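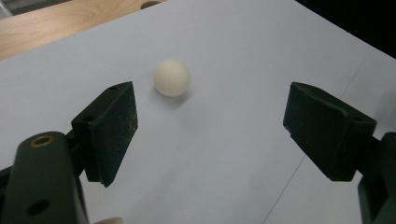 Marta Dmytriv 的意见是,夹爪的参数表她已经看够了,她想知道的是同一副指垫夹圆的东西、夹扁的东西、夹软的东西,各是什么结果,而且要写明是谁夹的、怎么夹的、夹了几天以后还是不是这个结果。她还说,如果一份报告里所有产品都得了好评,那份报告她不会往下读。

这段意见写在一封询价邮件的末尾,我们后来把它抄进了内部的测试规程,放在第一页。Skasteo 现在的大部分工作,大体上就是按这个要求做的。

关于 Skasteo

Skasteo 是一家做夹爪、机械臂、相机和控制器对比测试的小公司,办公室和测试间都在 Mavgate。公司现有 9 人,其中做机械的、做电气的和写软件的都有,没有专职销售。客户主要是三类:准备给产线添设备的工厂,做抓取研究的实验室,以及想在发布之前让别人先用一遍自己产品的硬件厂家。

我们不生产机械臂,也不代理任何品牌。测试用的设备一部分由我们自己购买,一部分由客户寄来,测完寄回。设备由谁提供,会写在报告首页。厂家付费的测试和工厂付费的测试使用同一套规程,报告的格式也一样。

公司成立于 3月21日,当时只有两个人,租了 Pranbridge 一间临街的店面。第一单业务是替一家包装厂比较两种平行夹爪,要夹的是装在托盘里的小瓶。那次测试做得很粗,记录写在横格本上,报告只有四页。客户照着报告买了其中一种,半年后又来找我们比较指垫材料,我们才意识到第一次漏掉了磨损这一项。搬到 Mavgate 是后来的事,原因很简单,Pranbridge 的店面地板有震动,相机装在支架上画面会抖。

我们测什么

夹爪。包括电动的、气动的,也包括手持的采集夹具。主要看开合范围、两指是否同步、夹持力是否稳定、指垫在不同表面上的表现,以及更换指垫要花多少时间、要用几种螺丝刀。最后一项常有人觉得琐碎,可是产线上的维护人员几乎每次都会问。

机械臂。我们只测负载较小的桌面级和协作型机械臂。重复定位、低速运动时的抖动、急停之后的恢复流程、示教是否顺手,这些是固定项目。大负载的工业臂我们没有场地,也没有相应的安全围栏,遇到这类需求会直接说明做不了。

相机。腕部相机、固定相机和手持夹具上的相机都测。关注的内容有视场能不能同时看到两个指尖和物体、近距离对焦、曝光在浅色背景上的变化、画面和夹爪开合信号之间的时间差。镜头畸变也会测,但很多客户其实更需要知道线缆怎么走,会不会在手腕转动时被拉紧。

控制器。我们测过通用的运动控制器,也测过厂家配套的小盒子。通信是否丢包、断电重启后能否回到正确状态、日志能不能导出、导出的格式别人能不能读,都有对应的步骤。说明书写得怎么样也算在内,我们会让一位没有用过该产品的同事只看说明书接线,并记录卡在哪一步。

测试物品

测试间有一套固定物品,共 47 件,每件有编号,放在带格子的柜子里。选择的标准是便宜、容易补买、形状有代表性。里面有圆球、方块、薄卡片、软袋、带盖的杯子、细长的杆件,还有几件表面很滑或者容易留下压痕的东西。客户也可以寄自己的物品来,我们会和固定物品一起测,这样不同项目之间还有可比的部分。

圆球是新同事上手时的第一件物品。平行夹爪夹球,接触面小,两指只要有一点不同步,球就会往一边滚;高度偏一点,球会被挤下去或者挤出来。方块对这些毛病很宽容,球不宽容。浅色的球放在白纸上,对相机也有要求,曝光稍高,边缘就很难看清,识别算法给出的中心会偏。我们保留了深色背景和浅色背景两种做法,报告里分开列。

铺纸的做法是从 Pranbridge 时期留下来的。桌面本身有木纹,做视觉定位时会干扰某些算法,铺纸以后背景统一,弄脏了也好换。纸不能铺得太紧,也不能有明显翘边,否则指尖贴近桌面时会刮到。有客户建议我们换成硬质白板,我们试过一个月,反光的问题比纸严重,又换了回来。

手持夹具与机械臂上的夹爪

这几年来问手持夹具的客户多了。常见的想法是先由人拿着夹具做示范,把画面和开合记录下来,再把同样的指尖装到机械臂上。听起来顺理成章,做起来有不少细节要核对,我们为此单独写了一份规程。

第一项是指尖几何。手持的一套和装在臂上的一套,指垫的厚度、角度和安装孔位置必须一致。我们见过图纸一致而实物不一致的情况,问题出在打印件的收缩上。现在收到样品以后,先拆下指垫逐个量,再装回去。

第二项是视角。人拿着夹具的时候,手腕会自然地倾斜,相机看到的物体常常偏在一侧。机械臂上的姿态规整得多。如果示范数据都是歪的,而部署时总是正的,两边的画面就差得远。规程里要求测试人员分别用左手和右手操作,并且在桌子的不同方位站立,得到的画面交给客户自己判断。

第三项是力。人手会不自觉地多捏一点,机械臂只会按设定值执行。对硬物影响不大,对软袋和薄壁杯影响很明显。我们在指垫后面加装过薄膜传感器,也用过外接的测力计,两种办法都有误差,报告里会写清楚用的是哪一种,以及传感器上次标定的时间。

第四项是连接件。塑料件里埋铜螺母是很常见的做法,拆装几十次以后会不会松,要看埋入时的温度和孔壁的厚度。手持夹具经常拆来拆去,这一项我们看得比较严。凡是在测试过程中松动的,都会注明是第几次拆装时发现的。

测试怎么进行

客户来信之后,我们先要三样东西:设备型号,要处理的物品,以及准备在什么环境里用。信息齐了才报价。有些需求其实不用测试,打个电话就能回答,这种情况不收费。

标准的夹爪测试,每副夹爪做 800 次抓取,分布在不同物品和不同姿态上。次数是我们在工作量和说服力之间定下来的,再多,费用就超过不少客户买夹爪的预算了。抓取失败时要记录失败的方式,例如没夹到、夹到后滑落、夹偏、物品损坏、夹爪报错。只写成功率的报告对选型帮助有限,两副成功率一样的夹爪,一副总是滑落,另一副总是报错,后续的改法完全两样。

每项测试由 2 名测试人员分别完成,中途不交换结果。手持夹具尤其需要这样安排,因为个人习惯的影响很大。两人的结果相差明显时,我们会把两份都放进报告,不取平均。

测试期间客户可以到场,也可以看远程画面。到场的客户请提前说明,测试间不大,同时接待不了两家。寄来的样机和未发布的产品放在单独上锁的柜子里,不与其他项目的设备混放。

报告交付后,原始记录一并给客户,包括画面、控制器日志和失败记录表。记录表是普通的表格文件,不需要我们的软件就能打开。

Skoryk 测试台

Skoryk 是我们自己搭的测试台,名字是第一位软件同事起的,后来也就没有改。它由一个型材架、一块可以更换的台面、固定相机支架、快换法兰和一台记录用的计算机组成。各家的夹爪和机械臂装上去以后,由同一台计算机打时间戳,画面、电流、开合位置和控制指令可以对齐。

第一版 Skoryk 把供电也做在一起,结果某个型号的气动阀动作时会干扰相机,丢帧的原因找了两个多星期。第二版把供电分开,线槽也移到了台面另一侧。现在用的是第三版,改动主要在快换法兰上,原来换一副夹爪要拆四颗螺丝并重新校准,现在拆装后只需要核对一次零点。

有客户问过 Skoryk 卖不卖。整台不卖,型材尺寸、接线图和记录软件的说明可以索取,自己照着搭是可以的。已经有几个实验室搭过,改得和我们的不太一样,其中一家在相机支架上加的可调遮光板很好用,我们也照着加了。

哪些事情我们不做

我们不做安全认证,也不出具具有法律效力的检测证明。报告可以作为选型参考,不能代替设备投产前应有的风险评估。

我们不给产品排名。同一副夹爪夹薄片很好,夹圆柱很差,合在一起打一个总分没有用处。报告按物品和任务列结果,选哪一种由客户决定。确实需要建议的,可以约一次电话讨论,口头意见和报告分开。

我们不接只允许发布好结果的委托。厂家可以要求报告保密,但不能要求删改其中某几项再公开。因为这一条谈不下去的项目有过几个。

已经知道的不足

测试间的温度和湿度只做记录,没有控制。夏天和冬天测同一种泡沫指垫,摩擦表现有差别,我们目前的做法是在同一时段内完成需要比较的几副,并把温湿度写进报告。如果客户的使用环境是冷库或者高温车间,我们的结果参考价值不大。

长期磨损也是弱项。800 次抓取看得出指垫表面开始变化,看不出它还能用多久。需要寿命数据的客户,我们会建议向厂家索取,或者另外安排单独的循环测试,周期要长得多,费用另算。

透明和镜面物品的相机测试还没有形成固定规程。现在每次都是根据客户的物品临时设计,前后项目之间不好比较。今年 9 月我们计划把透明物品的部分定下来,镜面物品往后放。

公司里的人

机械组负责装夹、指垫和测量,同时管理那套固定物品的补充。电气组负责控制器、线缆和 Skoryk 的维护。软件组维护记录工具,也负责把各家五花八门的日志格式转成同一种表。写报告的人就是做测试的人,由另一组的同事审读,审读人有权要求重测。

新同事入职后的头两周不碰客户项目,只用公司自己的夹爪做练习,从夹球开始,写一份完整的报告。这份报告会被当作正式报告来审,退回去改几遍很正常。有同事第一份报告写了很长一段操作感受,审读意见只有一句,请补上指垫编号。

我们偶尔招实习生,要求能看懂英文说明书,会用卡尺,愿意做重复的工作。有没有机器人相关的学历不重要。招人时会写在网站的招聘页上,没有写就是暂时不招。

常被问到的几件事

能不能只测一副夹爪?可以。不过只有一副时没有比较对象,我们会拿测试间里开合范围相近的一副作对照,对照用的型号也写进报告。

设备运输怎么办?由客户安排往返运输并保价。请保留原包装,机械臂务必用原厂的固定件锁好关节。收到时外箱破损的,我们先通知客户再拆。

测试中设备坏了算谁的?按说明书操作而损坏的,我们不赔偿,但会把经过写清楚。我们操作失误造成的,由我们承担维修费用。

报告有没有中文以外的版本?默认提供中文,英文版需要加收翻译和复核的费用,图表两种语言通用。

多久能拿到结果?单副夹爪的标准测试从收到样品起算三周,相机和控制器要看项目内容,报价时一并告知。年底比较忙,希望赶在年前完成的请早些联系。

联系与来访

来信请写明设备型号和要抓取的物品,最好附上物品的尺寸和重量,有照片更好。第一封信不必写得很正式,把现在用的夹爪出了什么问题讲清楚就行。

测试间位于 Mavgate,和办公室在同一层,货梯在楼的背面,送机械臂请走那一侧。Pranbridge 的旧地址已经不再收件,寄到那里的样品会被退回。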